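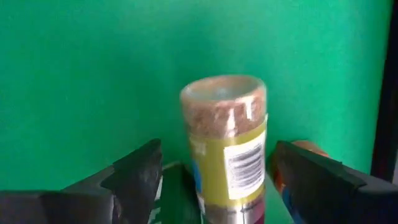

Spice jar, two fingers, big dreams.

Right, arm thread! I've had the bench at the shared workshop every Monday evening since July and I'm so pleased with how this build is coming on that you're all getting the lot.

The job: pick things up off a green mat, put them in the correct tray, don't knock anything over. Spices first, as that's the drawer at home I'd most like sorted. I'm calling the project Pekell. The arms are named Tanach and Arsenault (long story, involves a pub).

Tall narrow jars are SO much harder than boxes. Come in a touch low and you nudge the base, come in high and you get the lid, and then it's off across the mat like a skittle. I spent a whole evening on approach height and moved it by 11 mm in the end. Worth every minute.

Grip force is just a number from 0 to 1000 in my config. I started at 200, which held nothing. Currently on 698. Yes, I tried 700. 698 is better and I will not be taking questions.

Cable routing next. Everything is bundled along the links now with enough slack for the wrist to turn all the way round. First version had the slack at the elbow and it snagged every single time Arsenault reached across. Tidy cables have made me happier than any bit of the code, and I love the code!

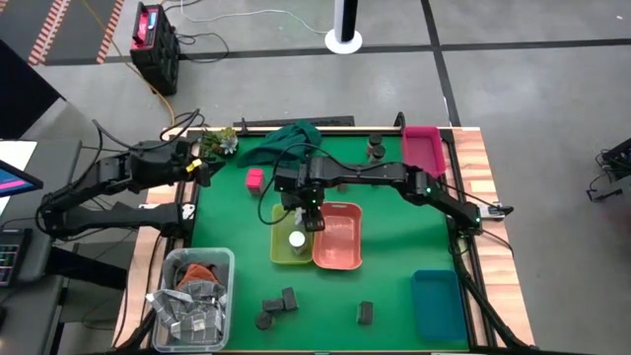 Anel Motaung: have you thought about making the two arms take turns? Mine used to clash in the middle until I gave each one its own half and a strip they had to ask permission for.

Anel, that is brilliant and I've pinched it already. Whichever arm wants the middle strip sets a flag, the other one waits. It's a dozen lines of code and it's so polite to watch, like two people at a narrow doorway.

Trays: plain coloured plastic ones, nothing clever. Strong colours are a big help when the software has to tell one from the next. Pale ones under bright lights are my nemesis, they just melt away.

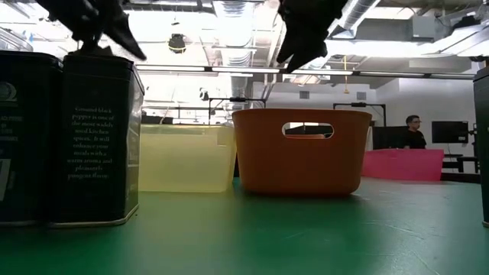

Pepper to the left, baskets to the right, gripper up top.

Tins are next on the list. Flat sides, so I'm hopeful, but shiny rims throw reflections about and my edge finding gets very excited over them. Maribel Apaza suggested a bit of matt tape on the fingertips for the slipping, so I'm trying that on Monday along with a softer pad.

Will post the config once I've taken the swearing out of the comments. If you've got a good way of spotting see-through plastic, please shout!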